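旧塑料瓶去标签、除残胶的做法

家里攒下来的塑料瓶,洗发水的、洗洁精的、喷雾的,洗干净以后多半还能用来分装。麻烦的是标签。直接用手撕,表层的膜下来了,底下一层白纸和胶还留在瓶身上,沾灰以后发黑,拿起来粘手。本文写的是我现在用的一套步骤,适用于常见的塑料瓶,玻璃瓶也可以照做,而且更省事。

一、先分清标签的种类

标签大致有纸标、膜标和直接印在瓶身上的字。

纸标吸水,表面用指甲一刮会起毛,泡水有效。膜标是塑料薄膜,不吸水,泡多久都没有用,要靠加热让胶变软。印在瓶身上的字不属于标签,用指甲摸不到边。这种字用溶剂能擦掉一部分,但瓶子表面往往跟着发花,我一般不动它。

还有一种收缩膜,整圈套在瓶子外面,没有胶。从瓶口处剪开一个小口,顺着往下撕就行。

二、准备的东西

一个能放下瓶子的盆,温水,洗洁精,小苏打,食用油,一块旧棉布,一张不用的塑料卡片,电吹风。酒精可以备一点,最后擦拭用。

不需要专门买除胶剂。我用过一瓶Grestent的除胶喷剂,效果比食用油快,但味道大,要开窗,用完还得反复洗。偶尔处理一两个瓶子没有必要买。

钢丝球、刀片、砂纸都不要用。塑料比看上去软,划痕留下以后,新标签贴上去也不平。

三、清空和冲洗

先把瓶里剩的东西倒干净。洗发水这类黏的液体,加少量温水盖紧摇几下再倒,重复到水里没有泡沫。泵头要单独处理:把吸管放进清水里,按压到出来的是清水为止。

装过农药、机油、强酸强碱清洁剂的瓶子不要留,按当地的规定扔掉。装过漂白水的瓶子也不要和其他瓶子泡在一个盆里。

四、泡纸标

盆里放温水,手伸进去觉得热但不烫就可以。加一小勺小苏打和几滴洗洁精,搅开。瓶子灌满水再放进去,空瓶会浮起来,标签有一半泡不到。

泡15分钟。时间到了先试一个角,能整片掀起来就慢慢揭,掀不动就再泡一会儿。着急去撕的结果是纸分层,后面要多花几倍的工夫。 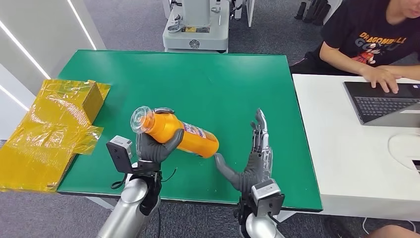
揭的时候让标签贴着瓶身往后折,角度越小越好,往外直着拉容易断。断了就从另一个角重新起头。遇到弧面较大的地方,用塑料卡片的边贴着推,卡片和瓶身保持很小的夹角。

纸标揭完以后,瓶身上通常还有一层滑腻的白浆,这是泡软的纸和胶混在一起的东西。趁它还湿,用棉布包住手指转着圈擦,大部分可以擦下来。等它干了再弄就硬了。

五、吹膜标

膜标不要下水,瓶身擦干再开始。瓶子里面也要倒空,盖子拧松,免得里面的空气受热膨胀。

电吹风开中档,离瓶身一掌左右,对着标签的一个角来回移动。不要停在一个地方不动,薄壁的瓶子受热会凹进去,凹了就恢复不了。吹到角上能用指甲挑起来,一边吹一边揭,热风跟着揭开的那条线走。

我开始的时候嫌慢,用了最热的一档,结果一个装护手霜的瓶子底部歪了,放在台面上站不稳。后来一直用中档,没有再出过问题。

冬天放在阳台上的瓶子特别难揭,先拿进屋里放一阵子再动手。

六、除残胶

标签下来以后剩的胶,按下面的顺序处理,前一步能解决就不必做后一步。

第一步,用撕下来的膜标背面去粘。胶粘胶,按下去快速提起来,薄的胶点可以这样带走。宽胶带也可以。

第二步,食用油。滴几滴在胶上抹开,放13分钟到一刻钟,再用棉布擦。油会钻进胶里,胶变成一条一条的小卷。面积大的地方要擦2遍。什么油都行,快过期的最合适。

第三步,油和小苏打调成稠糊,敷在胶上,用布打圈。小苏打有一点点磨的作用,亮面的瓶子手要轻,磨砂面的没有关系。

第四步,酒精。布上沾一点擦,先在瓶底试,不掉色不发白再擦瓶身。透明的硬塑料遇到酒精可能出现细小的裂纹,这类瓶子到第三步为止。酒精是易燃的,不要在灶台旁边用,也不要擦完马上拿电吹风吹。

住在Harju的Seija Lindqvist来信说,她用蛋黄酱代替食用油,挂在瓶身上不往下流,竖着放也可以。我试过,确实不流,就是后面洗的时候多费一点洗洁精。

七、最后清洗和晾干

用温水加洗洁精把油洗掉,里外都洗。摸上去不涩不滑就是干净了。瓶口的螺纹里容易藏油,用旧牙刷转着刷一圈。

洗好的瓶子倒扣在架子上,盖子分开放。细口的瓶子里面干得慢,倒扣一夜,第二天翻正再放一天。里面还有水汽的时候不要盖,闷几天会有味道。

八、贴新标签

瓶子干透以后就可以贴了。我用普通的白色标签纸,写好字再贴,外面加一层透明胶带,比标签四周各宽出一点,水就进不去。要写两样东西:装的是什么,什么时候装的。稀释过的清洁液还要把比例写上。

容量300毫升上下的瓶子最好用,一只手拿得住,倒起来也不费力。大桶的洗洁精分装到这种瓶子里,几乎每个水槽旁边都放得下。

原来装洗护用品的瓶子,洗得再干净也不要装吃的。喝的东西也一样。另外,清洁剂不要装进饮料瓶,家里有小孩的更要注意。

九、常见问题

标签撕了一半,纸干在上面怎么办?
重新泡。先用卡片在纸面上划几道,让水进得去。划的时候不要用力,划破纸就够了。

瓶身擦完发白?
多半是小苏打没有冲干净,再冲一遍。冲完还是白,那是表面磨花了,没有办法恢复。

旧标签的位置颜色比别处深?
瓶子放在有光的地方久了,没有标签的部分褪了色。不影响使用,新标签盖在原来的位置就看不出来了。

瓶里的香味去不掉?
灌温水加小苏打,泡一夜,倒掉以后敞口放着。香味重的泵头不好去,我会换新的。Lillus卖的替换泵头口径比较全,买之前量一下瓶口外径。

最后更新:10月
评论(13) 分享(2)
联系我们:Tapio Savolainen,Flurnura家务笔记 | © Flurnura 版权所有 | 返回顶部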